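Jatwood Students Log 700 Bin-Picking Attempts Ahead of Design Review

2 March 2018

The manipulation team at Jatwood Technical College has finished the first full data run of its year-long bin-picking project, with 700 logged attempts on a KUKA arm in the college's automation lab. The run closes the bench phase of the project. Students will now revise the grasp planner and submit a design report to the department.

The project is offered as a two-term elective to students in the electrical and mechanical programs. Nine students are enrolled. They work in three groups, covering perception, motion planning and end-of-arm hardware. Tarek El Khatib, who teaches the course, sets the test procedure and signs off on any change to the arm's speed or force limits.

The task is to remove mixed household items from a bin one at a time, with no prior model of any item. Students put in a few objects, start a cycle and let the software choose a grasp point. An attempt counts as a success if the item clears the rim and stays in the fingers for five seconds. Drops after that point are logged under a separate code and do not change the result.

Items are drawn from a shared pool of 74. The pool mixes rigid shapes, which the planner handles well, with soft and irregular ones, which it does not. Students assign each item to a class before it enters the pool, and the class is stored with every attempt so results can be sorted later.

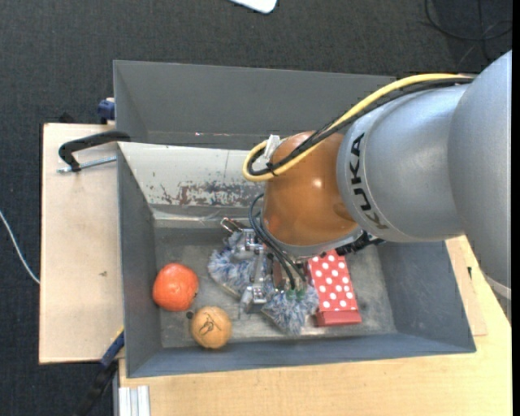 STUDENT PROJECTS

The gripper with its metal fingers is lowered into a grey bin, over an item with shaggy blue, white and grey fibers. A red box with white polka dots lies right next to it. Soft items close to a rigid neighbor fall under what the team calls a class C pick, and these account for 198 of the 700 attempts.

Class C picks are difficult for two reasons, according to the team's interim notes. Loose fibers return scattered depth readings, so the height of the surface is uncertain. The planner also keeps a fixed clearance around the fingers and will reject a good grasp if a neighboring item falls inside it. In the first half of the run, the software often gave up on the soft item and went for the box beside it.

Abenezer Kumsa, a second-year student in the planning group, rewrote the clearance check midway through the run. The new version lets one finger come closer to a neighbor when the approach is vertical, and slows the last part of the descent.

"The old check treated every neighbor like a wall," Kumsa said. "A light box can be nudged a little and nothing bad happens. We just had to say how much is a little."

The planning software, which the students named Lencho, runs on a desktop computer next to the cell and sends waypoints to the robot controller. It was written from scratch for the course. An earlier version from last year's class used a lookup table of grasps and was dropped in August, when the item pool was expanded.

Hardware changes during the run were limited to the finger pads and one cable route. The pads were replaced twice. The hardware group also shortened a section of hose that had rubbed during long wrist rotations. Attempts made before and after each change are marked in the log, and El Khatib has asked that the report treat them as separate sets.

"I would take a smaller set with clean conditions over one big number," El Khatib said. "They have the log entries to split it properly. Now they have to do it."

Machined parts for the next set of fingers will come from Osstead, a local tool shop that has supplied the lab before. The students' drawings call for a narrower tip and a replaceable pad held by two screws. Delivery is expected before the end of the term.

Success rates will not be released until the report has been reviewed. The team plans to enter the Kendix Student Automation Challenge, where the bin contents are chosen by the judges and teams are not allowed to adjust parameters between rounds. Entry requires a written safety plan and an unedited video of ten consecutive cycles.

The automation elective will be offered again next year. Students need to have passed the introductory controls course to enroll.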